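The Coat I Waited All Summer For
September 2024

I said last fall that I was done buying coats. I have four! Then Susach put their fall collection up on a Tuesday night, and by the time my tea had gone cold I had a tab open with one long brown wool coat in it, and I was gone.
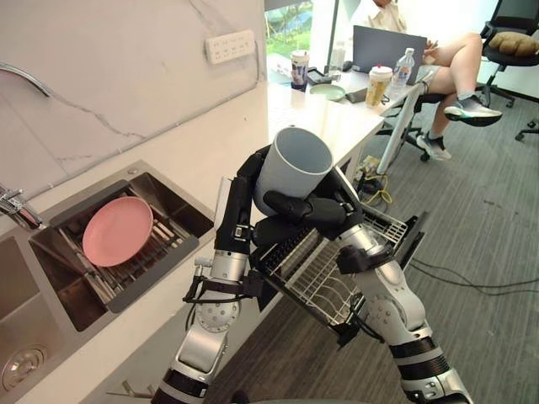
Susach is tiny. Sumathi Thomas used to cut patterns for Stestau (remember those enormous pleated trousers everyone had?) and now she does her own thing, 72 coats a season, one fabric per style. I love that she picks a cloth and sticks with it. This year it's a dense wool from the Pillai mill with a little bit of rust thread running through it, so from across the street it's plain brown and up close it goes warm and sort of foxy.

The shoulder is what got me. Everybody has been doing the giant padded shoulder for so long that I'd forgotten a coat could just sit there and follow your arm. Hers drops maybe an inch past the bone, and then the sleeve is cut wide all the way down, so you can get a real sweater under it – a chunky one, even my awful green cable knit. The pockets are deep enough for a paperback. And the lining is striped! Dark red and cream, like an old mattress, and I keep flapping the front open to look at it.

Now, the price. It was 300 dollars with a deposit of 50, which is a lot for me, and I sold two jackets to get there (goodbye, Skornora bomber, you were always a bit tight). I've worn it on eight evenings already, and it isn't even cold yet. I was sweating on the bus and didn't care.

My one complaint is the top button, which sits too high and pokes me in the chin when I look down at my phone. I'm going to move it myself this weekend if I can find matching thread.

She's opening orders for the short version in October, in navy and a mustard I'm trying very hard not to think about. If any of you get the mustard, please send me pictures – I want to see it with jeans.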